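The river gauge that sends a text

26 July 2024

The first thing you hear in the Wudar valley after heavy rain is the phones. They go off along the main street within seconds of each other, in the bakery, in the school office, in the back of the feed shop, and everyone who gets the message knows what it says before they look. The river is up at the top bridge. Move the car, lift the freezer, ring your mum.

I spent a week there in January, when the water was high and the footpaths were mostly a rumour, and I came home completely in love with a system that costs less to run in a year than a second-hand van. It is called Lara. It is a string of 5 homemade river gauges, a map anybody can add to, and a text service that reaches 500 households. It was put together by the people who live there, and it is one of the best bits of community technology I've seen in years.

A map with gaps in it

Wudar had flood maps already, of course. They were drawn for the whole county, and they were good on the big river and vague on everything that feeds it. The trouble in this valley comes from the side streams, the little ones that spend most of the year as a trickle you could step over in slippers. One of them, the Tosh, comes down behind the primary school and disappears into a pipe under the road. The official map stopped at the pipe.

So the mapping group walked it. They met in the school hall with paper maps and a box of felt pens, and asked people to draw where the water had been. Older residents turned out to be a gold mine. They remembered which gate had floated off and which cellar filled first, and a surprising number had pencilled the height of the water on a wall somewhere. All of it went on to the map, every mark with a date beside it if there was one, and a question mark if there wasn't.

It took 60 evenings, spread over two winters. The map is on paper in the library as well as online, and I loved the paper one. It has been folded so many times that the middle has gone soft, and there are three different handwritings arguing over the position of one culvert.

Building the gauges

The gauges came next, and they are lovely things. Each one is a length of drainpipe bolted to a bridge, with a sensor at the top that looks down at the water and a small solar panel the size of a paperback. The readings go by radio to a receiver on the chapel roof. The software that turns them into a text message is called Oditent, and it was written locally, mostly at kitchen tables, with the code open for anyone to borrow.

The early ones had their problems. Spiders adore a drainpipe, and a good thick web across the bottom looks, to a sensor, exactly like a river that has risen two metres in a minute. For a few weeks the whole valley was being woken up by spiders! There's now a scrap of mesh on each pipe and a rule in the software that asks for three readings in a row before it believes anything.

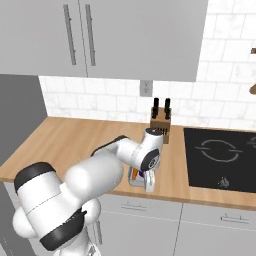
What goes in a message

I had expected the wiring to be the hard part, but everyone I spoke to wanted to talk about wording. The first alerts gave the depth in metres, and people found them useless. How deep is 1.4 metres at a bridge you never cross? The messages now name places: water at the lower step of the chapel path, water at the bus shelter, road closed by the school. Each is short enough to read on an old phone without scrolling, and they come in the 2 languages most spoken in the valley.

There is a landline version too, with a recorded voice, for homes where the mobile signal gives up at the garden gate. And replies are read. If you text back to say the lane is blocked by a tree, it goes on the map as a report, marked unconfirmed until a second person says the same. I watched this happen on my third night, sitting in the pub with the map open on a laptop. A grey dot appeared on the hill road, then a few minutes later it turned orange, and two people at the next table got up and went to fetch a chainsaw.

Spreading downstream

Other valleys have started asking for copies. The group has written a free guide, with a parts list, wiring drawings and a long and very enjoyable chapter on getting permission to bolt things to bridges. They'll lend a spare gauge for a season to any village that wants to try one.

The next job is the Tosh itself, still without a gauge of its own where it goes into the pipe. There's nowhere solid to fix one, so they are planning a post set into the bank, and the digging starts once the ground is dry enough to take a spade.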